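The gripper that would not let go (of my weekend, mostly)
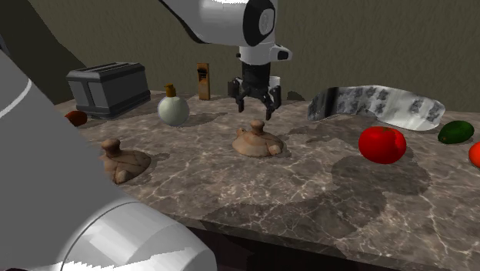 The sim kitchen, gripper down over the marble. Tomato on the right, one of my beloved turtles just in front of the fingers.

So I promised an update on the Trolent project and I've been putting it off, mainly because the update is that I spent most of July chasing one stupid fault. It's fixed now, I think! But wow.

Quick recap if you're new: I'm teaching a simulated arm to pick things up off a kitchen counter and put them somewhere else. The turtle things with the knobs on top are my favorite test objects, because you can grab them by the knob or by the shell and the arm has to make up its mind. (Rosalind Pruitt says they look like casserole lids. Rosalind is wrong.)

Anyway, I'd left a batch of 2,243 runs going overnight, and when I came down for coffee 851 of them were marked as safety stops. The batch before that had 2. I hadn't touched the planner. I hadn't touched the arm model. I had, in my memory at least, touched nothing.

The stops all said the same thing: contact force over limit, fingertip against counter. But when I played them back the fingers were hovering over the marble, clear as day, nowhere near pushing on it. I must have watched thirty of these before breakfast. Down comes the hand, fingers open, stop. Down comes the hand, fingers open, stop.

My first theory was the force sensor noise, so I turned that off. Same thing. My second theory was that the turtle was getting clipped on the way down, and I lost a whole evening to that one, moving turtles back and forth like a kid with a toy farm. Nope.

Then Pankaj Pal asked me over chat whether the counter I was looking at was the counter the arm was bumping into. Ugh. If you haven't messed with simulators, an object usually has two shapes — the pretty one that gets drawn and a plain one used for collisions. I'd swapped in the new marble slab that week (okay, so I had touched something) and its collision box was thicker than the slab you see. The arm was landing on an invisible shelf.

What bugs me is the stops were right. The safety check did its job 851 times and I sat there calling it a liar. I even raised the force limit for one test batch, and if I'd left it that way and then moved the settings over to a real arm, I'd be writing a much more expensive post.

The box is trimmed to match now, the limit is back where it was, and I added a check at startup that compares the two shapes and refuses to run if they disagree. The last batch was 1,508 runs with 2 stops, and I've looked at both. One was a turtle tipping over. The other one I still don't get, so I'm off to watch it again.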